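Project report: visit to the Ovside open day
Group 4, second draft

1. Why we went

Our module asks for one outside visit and a write up of what it has to do with our own build. Ours is the tray sorter (see first report). We picked Ovside as they do handling of household things, plates and cups and so on, and our sorter has the same trouble: things that are flat, smooth and awkward to get hold of. Open day was in February. Left college at 8, got there late, missed most of the welcome talk.

Notes below are from three of us put together so the style jumps about a bit. Sorry.

2. What was on

Two rooms. First room was posters and a talk by Hildegard Petersen on how they plan a task before any robot moves. Second room was the demo bench, which they call Neso. We spent nearly all our time at Neso. Groups of up to 12 at a time, then you had to swap and queue again. We queued twice.

The job on the bench: plates and a dish rack. Two arms, each with a two-fingered gripper. Sounds easy. It is not easy, see section 4.

3. The gripper view

They let us look at the view from down at the gripper as well as the one from outside. Did not expect it to be so different. From outside you think you know where everything is. From the gripper you get a finger, dark and sharp, and the rest is pale grey mush. I couldn't name one thing in the background. Wrote in my notebook "how does it know anything from this".
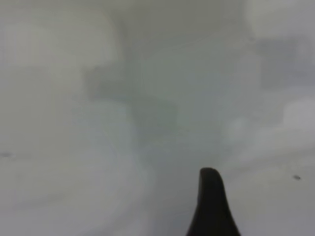 Britta Lindemann: you shouldn't judge the close view by whether a person likes looking at it. It only has to help at the end of the reach, when the finger is nearly on the plate and the outside view can't tell you how near. Before that, use the other one.

We talked about that on the way home. Our sorter has one camera, straight down from above, and the bit that goes wrong is always the last two centimetres. So maybe the answer for us is a second cheap camera low down and not a better one up top. Callum disagrees, he thinks light is the problem. We'll test both, see section 6.

4. Plates

Things we wrote down about plates, in no order:

– Hard to pick up off a flat table. Nothing to get a finger under. If it is on its edge you can go in from the side and pinch near the rim.
– A pinch near the rim puts most of the weight to one side of the fingers. So the plate wants to swing. Grip has to be firm enough to stop that, but plates chip.
– Plates in a rack lean on each other and overlap, so from the front you only get a strip of the ones behind.
– Two arms is two things that can bump. One has to know where the other is all the time.
– Shadows. White table, and every arm and plate puts a shadow on it. We asked if shadows confuse the software and were told "sometimes", which we thought was fair.
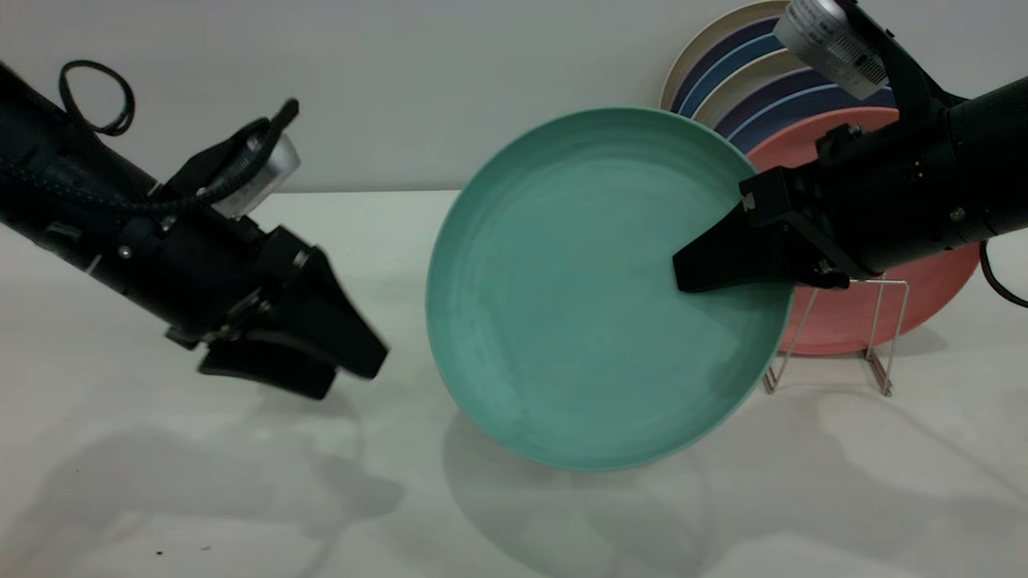
Fig. 2. Teal plate held near the rim by the right arm, left gripper open. Dish rack behind.

The waiting arm was what I noticed most. In our design both sides of the sorter move together on one motor, cheaper and less wiring. With two seperate arms one can hold and the other can stay open and clear until it's wanted. We can't afford that, but we could at least put the left flap on its own servo.

5. Questions we asked

How many tries do you need before it gets good? Answer was they had 4000 recorded for the plate job and would like more. We have 26 for the sorter. Bit of a gap there.

Do you use the same fingers for everything? No, they swap them. The long tapered sort is good for narrow spaces. They get theirs from Hagedorn, we print ours.

What do you do when it drops one? Pick it up, write it down, carry on. They keep the failed runs and look at them more than the good ones. We have been deleting ours!! Stopped that now.

Forgot to ask about the cost of the metal sensor units on the arms. Also didn't ask what they measure, which was daft as it would of been useful for section 2 of the final report. Will email.

6. What we will change

Second camera, low, next to the left flap. Using the old webcam from the Clarnach kit if it still works.
Left flap on its own servo.
Matt white card under the sorter and a lamp on each side, for Callum's light test.
Keep every run, good or bad, with a note of what went wrong.
Run the flat tray lids on their edge as well as lying down.

Still to do: redraw the wiring, ask for bench time in room 1113, fix the contents page. Budget table is in the appendix but the servo price is missing, will add when the order comes back.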